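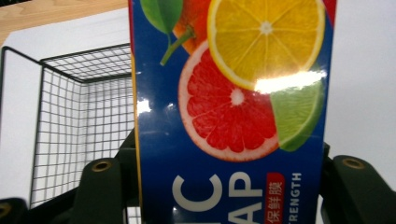 What does Bright Pantry Supplies sell?
We sell the small things of the kitchen drawer and the packing table: cling wrap, baking paper, freezer bags, wrapping paper in large sheets, labels, string, and the baskets to keep all of it in.

About us

Bright Pantry Supplies started as a market stall in Prurley, with one table and one cupboard at home for the stock. Today we have a shop with a packing room behind it, and a second, smaller shop in Cardale, which opened 7 years after the first. We are still a small company and we like it so.

Our list has 332 articles at this moment. Of these, 236 are for food: for covering it, wrapping it, freezing it or carrying it to work. The rest is for keeping a kitchen in order. We try each article in our own kitchen before it goes on the list, and what we do not want to use ourselves, we do not sell. Cling wrap was the most difficult. We tried it on glass bowls, on steel bowls and on half a melon, and we tried also how the box behaves in the hand, for a good film in a box that tears badly is a daily annoyance.

How we pack

Every order is packed by hand on the big table in the packing room. We put first a large sheet of white paper on the table, so that the things stay clean and we see at once if a small piece has fallen out. Mesh baskets are used for what must stay together. 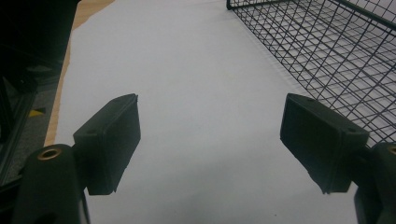

After this the heavy boxes go at the bottom of the parcel and the rolls along the sides. Bags and labels fill the places which remain. We do not use plastic filling. If something can move inside the parcel, we add crumpled paper until it does not move any more. Orders which reach us before 11 in the morning are packed on the same day.

Advice for your kitchen

Many customers come to us with a drawer that does not close. Please bring the inside measures of the drawer, the height also, which most people forget. We will tell you which boxes can stand and which should lie, and sometimes we will say that you need nothing new. Each January we hold a free evening in the Cardale shop about storing food and tidying shelves. You do not have to buy anything.

Our own range

Under the name Dristum we offer our own baking paper and our own freezer bags. The bags have a wide white field for writing the contents, because we too have thawed soup when we wanted plums.

If you look for an article which is not on our list, please ask in one of the two shops. We write down every request, and several things on our shelves began in this way.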